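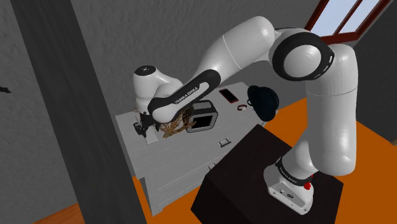
시뮬레이션에서 로봇 파지 정책을 학습시키는 팀이라면 충돌 형상과 표시 형상이 어긋나는 문제를 한 번쯤 겪는다. Flaltent의 조작 연구팀이 지난 분기에 보고한 결함도 이 범주에 속하지만, 발견되기까지의 경로가 길었다. 시험 환경은 단순하다. 검은 받침대 위에 FRANKA EMIKA 팔이 서 있고, 회색 탁자에는 마른 짚처럼 가는 줄기가 갈라진 식물 다발과 스마트폰, 팔찌, 검은 모자 등이 놓인다. 과제는 지정된 물체를 집어 옮기는 것이다. 문제는 식물 다발에서만 발생했다.

시험 묶음 Drunda는 1038회의 시행으로 구성된다. 다발을 대상으로 한 시행은 300회였고, 기록상 대부분 성공으로 처리되었다. 성공 판정 조건은 손가락 접촉력과 물체 중심의 상승 높이 두 가지였다. 로그를 다시 읽은 엔지니어 Fatima Isah는 접촉점 좌표가 줄기 표면에서 벗어나 있다는 점에 주목했다. 손가락이 닿은 곳은 줄기 사이의 빈 공간이었다.

원인은 볼록 껍질 근사에 있었다. 변환 도구 Pearce는 메시를 불러올 때 오목한 부분을 메운 충돌체를 기본값으로 생성한다. 상자나 모자에서는 오차가 작다. 가지가 갈라진 물체에서는 충돌체가 눈에 보이는 형상보다 훨씬 커지고, 그리퍼는 존재하지 않는 면을 쥔다. 반대 방향의 오류도 확인되었다. 분해 설정을 수동으로 바꾼 일부 시행에서는 가는 줄기의 충돌체가 누락되어 손가락이 그대로 통과했다. 화면에는 갈색 가지가 그리퍼에 얽힌 모습이 나타나지만, 물리 엔진이 계산한 접촉 상태는 그와 일치하지 않았다.

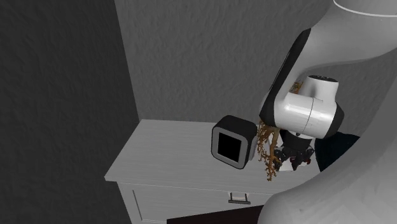

안전 여유 계산에 미친 영향

결함은 파지 성공률에 그치지 않았다. 같은 충돌체가 경로 계획기의 간격 계산에도 쓰였기 때문이다. 다발 옆에 검은 상자형 물체가 놓인 배치에서 계획기는 두 물체가 겹친 것으로 판단해 우회 경로를 냈고, 줄기가 누락된 설정에서는 간격을 과대평가했다. Marama Ashby는 후자를 더 심각하게 본다. "실기에 옮기면 손목이 옆 물체를 밀게 됩니다. 시뮬레이터는 경고를 내지 않습니다."

팀은 볼록 분해의 해상도를 높이고, 접촉점과 표시 메시의 거리가 5mm를 넘으면 시행을 무효로 처리하는 검사를 추가했다. 재계산에는 700코어시간이 들었다. Femi Sani가 작성한 수정 보고서는 기존 성공률 수치를 철회하고, 식물 다발 항목을 별도 표로 분리했다. 가지 끝의 굽힘은 여전히 모델에 없다. 강체로 취급하는 한 남는 오차이며, 다음 개정은 6월로 잡혀 있다. 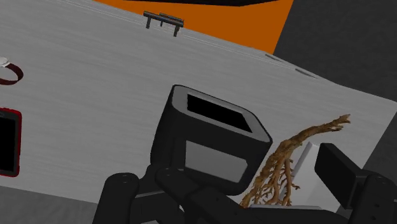

그리퍼 쪽에서 본 작업면. 검은 상자형 물체 오른쪽에 가지가 갈라진 갈색 물체가 있다.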